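Minutes, Hitside Allotment and Garden Society, general meeting, 13th September, back room of the Aaltonen building

**Present:** Raili Partanen (chair), Heikki Kinnunen, Pentti Vuorinen, Minttu Ikonen, Iida Lehtinen (minutes), plus members as per the sign-in sheet, on which two people have signed as "me."

**Apologies:** none received. Several would have been welcome.

## 1. Minutes of the June meeting

Pentti objected to the word "shouted" in item 4. After discussion it was changed to "said." Heikki asked that the discussion be recorded as having been shouted. Minutes approved as amended.

## 2. Matters arising

- The gate code has been changed. Members who wrote the old one on the gatepost in marker are asked to leave the new one off it.
- The missing wheelbarrow is back. It was behind the compost bays, full of compost.
- Raili wrote to Larnedine, who own the lot next door, about the bindweed coming under the fence. Larnedine replied that in their view the bindweed is going the other way. Raili will write again, with less charm.
- The noticeboard still has no glass. Pentti has the glass. Pentti does not have the screws.

## 3. Water

Minttu presented the meter readings. The society used 561 cubic meters between the opening of the taps and the end of August. The agreed target was 500. She had made a chart, which was passed along the rows and came back with a coffee ring on July.

Heikki said it had been a dry summer. Minttu said it had rained for most of June and that she had watched a sprinkler running on the lower plots while it did so. She declined to name the plot. Several people looked at Pentti, who said sprinklers were good for the soil structure.

The following was proposed by Minttu and seconded by Raili:

1. No sprinklers left running unattended.
2. Hoses before nine in the morning or after seven in the evening only.
3. Anyone filling a paddling pool to ask first, and to expect to be told no.

Heikki wanted it noted that he works evenings and sleeps mornings, and that rule two leaves him with a watering can. It was noted. He was offered the use of a second watering can.

Carried, with Pentti against and one member asleep.

## 4. The shed roof

The roof leaks over the seed shelf and, after last month's repair, now over the mower as well. Two quotes were obtained. Kedik would replace the felt on the whole roof for 400 euros, gutters not included. The other firm came out, looked up, laughed and never sent anything in writing, so Raili proposed treating theirs as the higher quote.

Pentti offered to do the job himself for the cost of materials. The meeting thanked Pentti for last month's repair and voted to accept Kedik.

Iida asked who would empty the shed beforehand. There was a long silence, during which the heating could be heard coming on. Minttu and Heikki will do it. Anything without a name on it goes on the grass for a week and then to the dump, including the exercise bike.

## 5. Plot inspections

Raili and Iida walked all the plots at the end of August. Most are in good order. Letters will go to the holders of 6 plots where the weeds have passed waist height. One of these holders was at the meeting and described the plot as a meadow. Raili asked what was sown in it. The holder said a meadow did not need sowing. A letter will be sent regardless.

The rule on structures was read out again. A structure is anything with a roof. Heikki asked if a trellis with a tarp over it counted. It counts. He asked if it counted when the tarp was off. Deferred.

## 6. Harvest table

The shared harvest table was popular again, if "popular" can be used of zucchini. Members left a great many zucchini and took very few. Iida found one in her bicycle basket and has not been able to establish whose it was.

Suggestions for next year:

- A limit of two zucchini per household per day. Agreed.
- A recipe exchange. Agreed, provided it is not all soup.
- A weighing scale and a prize for the heaviest pumpkin. Pentti has grown the only pumpkin. He spoke warmly in favor. Held over until somebody else grows one.

Apples are to go in the crates and not loose on the path, where they bring wasps and, on one occasion, Heikki down on his elbow. He showed the elbow.

## 7. Winter talks

Minttu has drawn up a short program: pruning currants, storing root vegetables, and a session on keeping slugs off lettuce without starting a feud about pellets. She asked for speakers. Pentti volunteered for all three. Minttu thanked him and will keep asking.

Raili can do currants. Root vegetables will be shared between Heikki, who has a cellar, and Iida, who has opinions about sand. The slug session has no speaker as yet – anyone who has beaten slugs, or has reached some sort of settlement with them, should talk to Minttu.

Tea and coffee as usual. Bring your own cup. The society's cups were counted in the spring and the result was discouraging, so it was decided not to repeat the exercise.

## 8. Any other business

The robin on the upper plots has been given three different names by three different members. The chair ruled that this was outside her powers.

Iida asked that people answer the email about seed orders by replying to her alone. Last year everyone was sent everyone else's views on parsnips. Heikki said he had found them interesting. Orders close when she says they do, and broad beans must be ordered by variety. "The good ones" will be sent back for clarification.

Pentti raised the glass for the noticeboard. He was reminded that this had been dealt with under item 2. He said it had been mentioned under item 2, and nothing about it had been dealt with. Raili conceded the point and Minttu said she had screws at home.

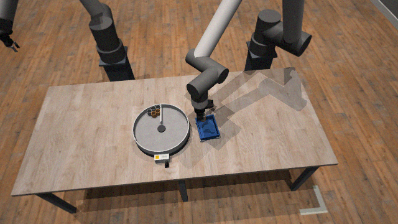 ## 9. Next meeting

Date to be fixed once the shed is empty. Raili will book the same room and email everyone. Meeting closed at ten past nine, with the discussion about the tarp continuing in the parking lot.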